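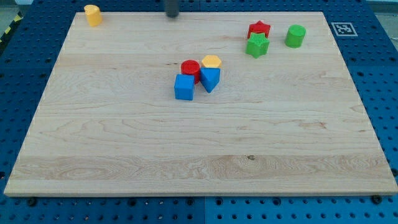

**Zundik gripper kit, $481.** The listing promises a tabletop arm that "sorts anything" after one evening of assembly. Rimantas Ots and I gave it two evenings in the shared workshop and still had a bag of spacers left over. The single finger tip is rounded, fine for nudging one block in the open, but I'd want proof on a cluster like the blue cube tucked up against the red cylinder, and the product page offers none.

- Payload: 25 g claimed, not checked
- Spare tips: 2
- Marker cards: print your own
- Pegboard and bolts: not included

Returns go through Lill. Keep the carton.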